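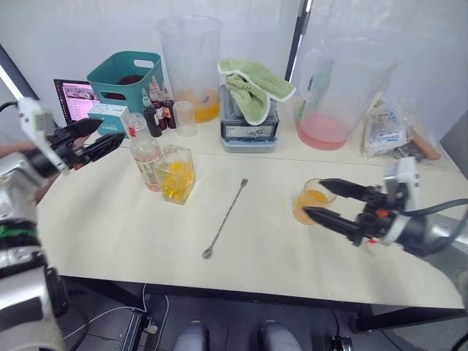 The mocktail table at our place, orange end and pink end

Batching soft drinks for a do — how far ahead, and how do I stop the bottles going sticky and sad?

Asked in Drinks & Entertaining. 1,909 views

Hi all, quick one, typing this on my break so sorry if its a mess.

Doing the drinks for my sister's thing in October. No alcohol, half of them are driving and the other half are under ten. Plan is two mixes, an orange one and a pink one, made up in bulk and then poured into glass bottles so people can help themselves. Orange is squash, orange juice, bit of lemon. Pink is raspberry cordial, pink lemonade (flattened, long story) and water. Also got some little dropper bottles so the older kids can add their own flavour.

Had a practice go and a few problems.

1. Decanting. I've got a narrow necked bottle and pouring straight from the pitcher is hopeless. Got a white funnel, the kind with a cone bottom, and it glugs. Goes fine, then stops, then a great burp of air and pink everywhere. Tried going slower. Same but slower.

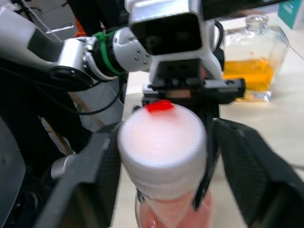 And cordial stains white plastic, so I'm now wiping down after every go as well. Is there a knack or do I just need a different funnel?

2. How far ahead can I make it? Night before would be ideal. Morning of is going to be chaos, I'm doing sandwiches too.

3. How much. I've worked on 2 glasses a head, which seems mean for an afternoon. The bottles are 800 ml if I don't fill them to the top. Jug goes to 1,000.

4. Table layout. At the moment everything is on one table against the wall and it's a jumble. Basket, blender, jug, all fighting. I keep putting things down and losing them. Do I make up and serve off the same table or not?

Don't say buy a dispenser with a tap, I had the Zullesano one and it dripped on a cream carpet. Never again.

Thanks in advance x

Answer 1 (marked as helpful)

Done loads of these, school fairs mostly, then a stint in the cafe at Histlow. In your order.

Funnel. It's air. The cone is sitting flush in the neck so nothing can get out while the drink goes in, hence the burp. Lift the funnel a few millimetres and hold it there. Or wedge something thin down the side, a cocktail stick or a folded bit of baking paper, and it'll run straight through. Some funnels have a ridge moulded down the outside for exactly this. Don't fill the funnel to the brim either. Half full and keep topping up.

Staining — rinse straight away, cold water, then bicarb paste if it's still pink. After a few goes it stays pink and you stop caring.

Ahead. Night before is fine for both if they're in the fridge with a lid or stopper on. Orange juice settles, so leave enough room at the top to give it a swirl. Don't put any sliced fruit in till you're serving. Lemon slices left overnight go bitter, pith and all. Anything fizzy goes in at the last minute, but you said it's flat anyway so ignore me.

Don't shake a bottle with a glass stopper unless your hand is right over it. I have washed a ceiling. Stoppers like that aren't a proper seal, they just sit there.
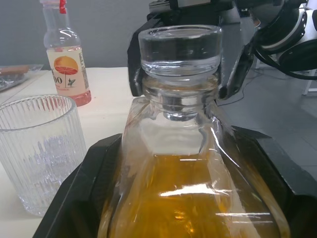 Orange mix, stopper in, room left at the top for swirling

Also stand the bottle in something. A tray with sides, roasting tin, whatever you've got. Catches the drips and means it doesn't go over when someone small reaches past for a biscuit. And if there's any plastic wrap left on anything get it off before you fill, it goes slimy underneath.

How much. 2 glasses is low for children running about, it's three easy if it's warm. Adults have one to be polite and then want tea. I'd make your planned amount and keep a spare bottle of cordial and some cold water out of sight. Takes a minute to make more. Far better than tipping litres down the sink on the way home.

Forgot — dilute a touch strong if you're putting ice in. A touch. Taste it cold, everything tastes sweeter warm.

Answer 2

cant you just use cartons

Comment on Answer 2 (from the asker): I could but its a nice do and I've bought the bottles now

Answer 3

Agree with the first answer on nearly all of it, only adding on the table because it got skipped.

Two tables. Please. One at the back against the wall for stuff, one in front for making up and pouring. Doesn't need to be big, pasting table with a cloth on would do. Back table has the basket, the blender, the measuring jug, boxes, anything you only reach for now and then. Front table has what you're mixing at that moment and nothing else. When a drink's finished it moves along to one end and that's the end people take from.
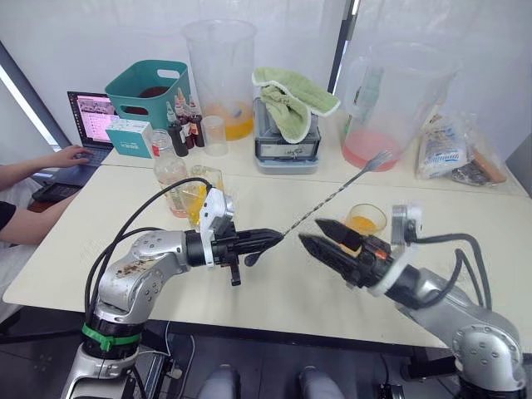 Two-table setup: supplies along the wall, yellow jar and long spoon up front

I'd also say get a proper long bar spoon, the twisty stem sort. A teaspoon won't reach the bottom of a tall bottle and a wooden spoon won't go in. Mine has a little fork on the other end for getting cherries out of jars. Came from Kanagaratnam, the catering place by the ring road, they don't mind if you're not trade. Stir down the inside of the glass and turn it with your fingers, you don't need to bash about.

Dropper bottles — put them together in one spot next to an empty cup, so the drippy ones have somewhere to go. And label them, because dark bottles all look the same and a child WILL put peppermint in orange. Masking tape is fine. If they're strong flavourings read the back, some are meant to be drops per litre, not per glass. I'd have a grown up on that bit tbh.

Towel over the blender is worth doing too if you're leaving it out. Keeps splashes off and you've always got a cloth to hand. Though you want a seperate one for hands or it's all the same stickyness going round and round.

Not sure I agree about making orange the night before. Mine always tastes a bit tired by lunch. I do the squash and water part in the evening and add the juice and lemon in the morning, it's five minutes. Personal taste.

Comment on Answer 3 (from Answer 1): fair on the juice. Depends which one you buy, from concentrate doesn't seem to care.

Comment on Answer 3 (from the asker): Two tables, right, I've got the folding one in the garage. Tried the cocktail stick in the funnel last night and it WORKS, no burping. Pink still on the funnel though. Will do the juice in the morning if I'm up.

Anyone know if you can chill these bottles lying down? Fridge shelf is too low for them stood up.

Comment (from Answer 1): not with those stoppers no. Take a shelf out. Or a cool box with ice packs, ours is a Flovemov one from years back and it takes tall bottles upright. Chill the mix in jugs first if you're stuck and decant just before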